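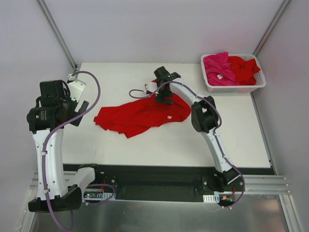

1. Pop the Dristis SIM into your phone and restart it.

2. Dial 181 and wait for the balance text — mine took 5 minutes.

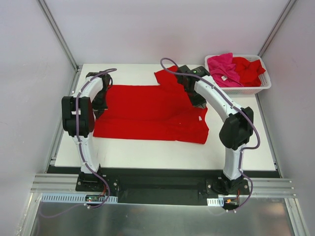 3. Open Calls, pick Melnyk and switch on the 200 free minutes.

Note: calls to Ernbridge numbers don't count toward them.

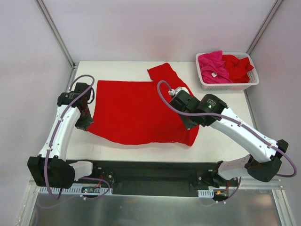
4. Call a friend to test it. Caution: don't pull the SIM mid-call (I did, and had to start over).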